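Progress report: gripper comparison, second period
Project: Symonenko bench trials
Prepared by: Wanda Pietrzak, Favutdale workshop
For: Plostiline programme office
2 June, see date line at foot

1. Position at the end of the period

The comparison of finger sets on the two-arm bench is under way and the larger part of the recording target has been met. The agreed total is 3,000 attempts across all finger sets. At close of period 2,603 had been logged and checked. The remainder belongs almost entirely to the narrow-tip set, which arrived late in May and could not be fitted until the wrist brackets had been redrilled.

Spending is within the agreed sum for parts. Staff time is over on data checking and under on assembly, and Roksolana Moroz has moved hours between the two lines as permitted under the grant letter.

2. Work done

Work package A, controller timing, is closed. Both arms now run from one clock and the earlier disagreement between left and right joint logs has gone. The fault was in our own logging script, which stamped each record on writing instead of on receipt. Records made before the correction have been restamped from the raw files and are marked as such.

Work package B, finger sets, is the main activity. Three sets are being compared: the flat fingers supplied with the arms, the same fingers with a soft facing, and the narrow tips made by Skastunness. The test goods are light plastic items of the sort handled in a canteen return line. Thin handles lying flat are the hardest case for all three sets, and a good deal of the period went on them.

The task is cutlery transfer between trays. The arm picks a utensil, lifts it clear and sets it down in the target compartment. A pick is scored as good if the item is held until the release command. A placement is scored separately, so that a poor release does not count against the grip.
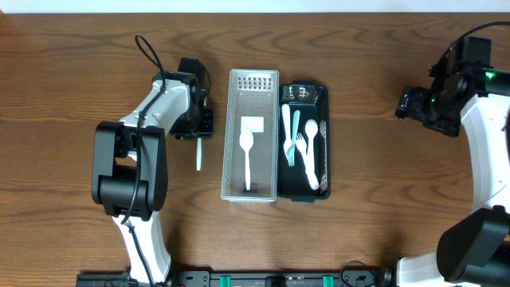
Why use two arms when the items are light enough for one?

The second arm allows the same finger set to be tested from both sides of the work area without moving the trays, and it shortens the time needed to swap sets. It will also be needed for work package C, in which one arm steadies a tray while the other picks from it.

Results so far are partial and should not be quoted outside the programme. The flat fingers are reliable on items that stand proud of their neighbours and poor on anything lying flush with the tray floor. The soft facing improves holding once an item is gripped, but its extra thickness makes the approach worse in crowded compartments. It also wears. Two pairs have been replaced, and the score sheets now carry a facing number so that worn and fresh material can be separated in the analysis.

The narrow tips look promising on flat handles. The number of attempts is too small for a comparison and no figure is given in this report. They are less forgiving of a height error, and the tray floor has been touched hard enough to trip the current limit on 13 occasions. No damage to the servos was found on inspection. The limit has been left where it is until the set is complete.

Overlapping items remain a weakness in the method. When one utensil lies across another, the arm may lift both, and the scoring rules agreed at the start do not say how this is to be entered. We have been entering it as a good pick with a note. Roksolana Moroz has proposed a separate code, which would mean going back through the notes for the earlier attempts. She puts this at some 2 days of work. We ask the programme office to agree the change before the analysis begins.

3. Cameras

The overhead view is adequate for planning on dark items and weak on pale ones in a pale tray, where the edge of a handle is easily lost. Lamp position was altered twice with small effect. A wrist view has been tried on one arm for a short run. It helps in the last part of the approach, but the fingers hide the item at the point of closing. The mounting adds weight to the wrist and the joint gains had to be set again, so these runs are kept apart from the main count.

4. Problems and delays

Cable routing at the elbow caused several stops early in the period. The cables have been given more slack and the stops have not recurred. The replacement wrist bracket from Skastunness was drilled to the old pattern; a corrected drawing has been sent and the supplier has accepted the cost.

5. Next period

Complete the narrow-tip attempts.
Recode overlapping picks, if agreed.
Repeat a short run with the flat fingers to check for drift in the arms.
Fit the tray stop for work package C and begin two-arm trials.
Send the full attempt log and scoring notes to the programme office.

Decision requested: approval of the additional pick code described in section 2. No change to the budget or the end date is requested.

June 2, 2024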